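**Tuesday, dye bench, a bit after 4**

Okay, second go at the madder bath, and I'm writing this up while my hands are still pink so I don't lose the details like last time.

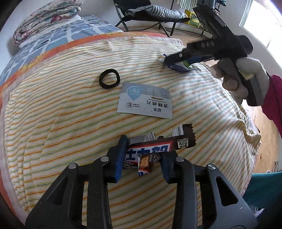 The plan was to repeat the Dudás recipe exactly as it's written on the card, with our tap water, and see if I'd get that brick orange again or the sad salmon I got in February. I weighed out 300 grams of dry wool yarn (the Watel two-ply, undyed, from the big cone) and when I weighed it again after scouring and a full dry it came to 272. That's a lot of spinning oil! I'd been working out my alum from the unwashed weight this whole time, which means every sample card on the wall has the wrong percentage on it. I'll fix the labels, but not today.

Scour was plain, hot water and a squirt of the neutral soap, left an hour, two rinses. The rinse water was still a little yellow after the second one and I let it go. Probably should've done a third.

Mordant: alum only, no cream of tartar, because the jar is empty and has been empty for ages (it's on the Lernine order now, I wrote it in myself). Brought the pot up slowly, held it just under a simmer for an hour, then turned it off and let everything sit overnight with the lid on.

Madder went in this morning. I soaked the ground root in a stocking first, and that worked so much better than tossing it in loose, I'm not picking bits of root out of wool for a week. Now the temperature, and this is where I messed up. I wanted to stay under 70 C the whole way, and I did fine until I went to take a delivery and came back to small bubbles at the edge of the pot. No idea how long it had been up there. Could've been five minutes, could've been 23. The hot plate on the left runs away if you set it past the second mark, so please use the right one until we get it looked at.

Pulled six skeins:

- 1 and 2, out early, before the bubbles. Gorgeous warm orange, a bit uneven near the ties
- 3 and 4, full time. Redder, but there's some brown in it that I don't love
- 5, full time plus a chalk pinch in the pot. Clearly redder than 3 and 4!
- 6, exhaust bath. Pale peach, kind of nice, I'd use it for a stripe

I tied them all too tight again. Figure-eight ties, LOOSE, I've written this in the book before and I'll write it again.

The chalk thing is what I'm excited about. Our water is soft and the Mindik notes mention hardness once, in passing, at the bottom of a page, and I'd skipped right over it. I'd like to run a proper set where the chalk is the only thing that changes. Same cone, same mordant pot, small jars in the water bath so the heat stays even.

Skeins are on the back rack, away from the window. Please don't move them until they're dry, the tags are only paper and the pencil rubs off.

Still to do: lightfast strips from 1, 3 and 5, half covered with card. Order chalk. Wash the stocking. And the spent bath is in the lidded bucket under the sink, I want to try a scrap of cotton in it before it gets dumped.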